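Sammlung und Küche — Bildergalerie: Die Quetschflasche

August 2019
Text: Gualtiero Mazza, Arbeitsbereich Tischkultur und Verpackung, Haus Farina

Mit der vorliegenden Galerie setzt das Haus Farina seine Reihe zu den Alltagsgegenständen der Gastronomie fort. Gegenstand dieser Folge ist die Quetschflasche für Saucen, wie sie in Imbissbetrieben, Kantinen und privaten Haushalten gleichermaßen verwendet wird. Der Arbeitsbereich hat im Juni begonnen, die vorhandenen Bestände neu zu ordnen. Die Verpackungssammlung umfasst derzeit 1.313 Objekte, darunter 173 Flaschen, Spender und Verschlüsse für dickflüssige Lebensmittel. Ein großer Teil davon stammt aus der Schenkung Erkorier, die dem Haus in mehreren Lieferungen übergeben wurde und deren Verzeichnis noch nicht abgeschlossen ist.

Die Quetschflasche wird in der Literatur zur Verpackungsgeschichte meist nur am Rande behandelt. Das Interesse gilt in der Regel der Glasflasche, ihrem Etikett und ihrer Form. Für den täglichen Gebrauch sind jedoch andere Eigenschaften maßgeblich: die Nachgiebigkeit der Wandung, die Weite der Öffnung und die Beschaffenheit des Verschlusses. Die Galerie zeigt deshalb gebrauchte Stücke mit Füllung und Rückständen. Auf eine vorherige Reinigung wurde verzichtet.

1. Verschluss und Öffnung

Rote Saucenflasche mit weißlich durchscheinendem, fein geripptem Verschluss. Auf der Oberseite rund um die Öffnung hat sich Sauce verteilt; darüber steht ein schmaler, rotoranger Saucenstrang. 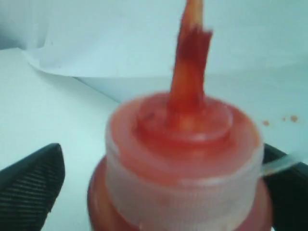 Die senkrechte Riffelung gehört zu den beständigsten Merkmalen dieser Verschlussform. Sie erleichtert das Auf- und Abschrauben mit feuchten oder fettigen Händen und findet sich in der Sammlung in sehr unterschiedlichen Ausführungen, von der groben Rippe der Großverbraucherware bis zur dichten Linierung kleinerer Haushaltsflaschen. Bei der Neuordnung werden Verschlüsse künftig nach Durchmesser, Art der Riffelung und Form der Tülle erfasst. Eine Unterscheidung nach Farbe hat sich als wenig ergiebig erwiesen, da Kappen in den Betrieben häufig untereinander getauscht werden.

Von Bedeutung ist ferner die Lichtdurchlässigkeit des Materials. Durchscheinende Kappen lassen Rückstände früher erkennen als deckend eingefärbte, was in der Küchenpraxis unterschiedlich bewertet wird. Die Betriebsküche Sanley, mit der das Haus seit Längerem zusammenarbeitet, gibt durchscheinenden Verschlüssen den Vorzug — dort werden die Flaschen am Ende jeder Schicht auf Sichtkontrolle abgestellt, und verschmutzte Kappen gehen gesondert in die Spüle.

2. Über Kopf

Umgedrehte Flasche in tiefem Tomatenrot. Die Wandung glänzt leicht, am konischen Ausguss unter dem gerippten Kragen hängt ein dicker, an Ketchup erinnernder Saucentropfen.
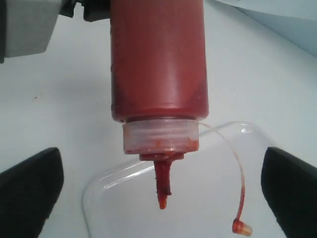 Das Fließverhalten dickflüssiger Saucen stellt an die Öffnung widersprüchliche Anforderungen. Eine enge Tülle erlaubt eine genaue Dosierung, neigt aber zum Verkrusten; eine weite Tülle entleert sich zügig und tropft nach. In der Sammlung lassen sich neun Tüllenformen unterscheiden, von der einfachen Lochkappe über den langen, vom Anwender selbst zu kürzenden Kegel bis zum Kreuzschlitz aus weichem Kunststoff. Die Bezeichnungen der Hersteller sind dabei uneinheitlich und wurden im Verzeichnis durch eigene Begriffe ersetzt.

Auch die Lagerung auf dem Kopf hat die Gestaltung der Flaschen verändert. Ältere Stücke besitzen einen schmalen Hals und stehen ausschließlich auf dem Boden. Jüngere Flaschen wurden mit breiter Kappe ausgeführt, sodass sie umgekehrt abgestellt werden können und der Inhalt an der Öffnung bereitsteht. Für Flaschen ohne standfeste Kappe kamen in Kantinen Halter aus Draht oder Blech in Gebrauch, von denen die Schenkung Erkorier etwa 19 Exemplare enthält. Einige weisen Reparaturen auf und werden zurzeit restauratorisch begutachtet.

Hinweise zur Benutzung der Sammlung

Die gezeigten Flaschen gehören zum Gebrauchsbestand und sind nicht Teil der Dauerausstellung. Verschlüsse, Tüllen und Halter können nach schriftlicher Anmeldung im Studienraum eingesehen werden. Gefüllte Flaschen werden dort nicht vorgelegt. Das Verzeichnis der Verschlüsse wird in der hauseigenen Datenbank Fluvlow geführt und ist an den Arbeitsplätzen des Studienraums abrufbar; ein Zugriff von außen ist vorerst nicht vorgesehen.

Angaben zu Herkunft und Datierung einzelner Halter aus Kantinenbetrieben nimmt der Arbeitsbereich gern entgegen. Besonders erwünscht sind Lieferscheine, Kataloge und Preislisten, auch in Kopie. Die nächste Folge der Reihe ist den Senfspendern gewidmet.

19 Mal geteilt — 9 Kommentare

Kontakt: Haus Farina, Arbeitsbereich Tischkultur und Verpackung | © Haus Farina, alle Rechte vorbehalten | Nach oben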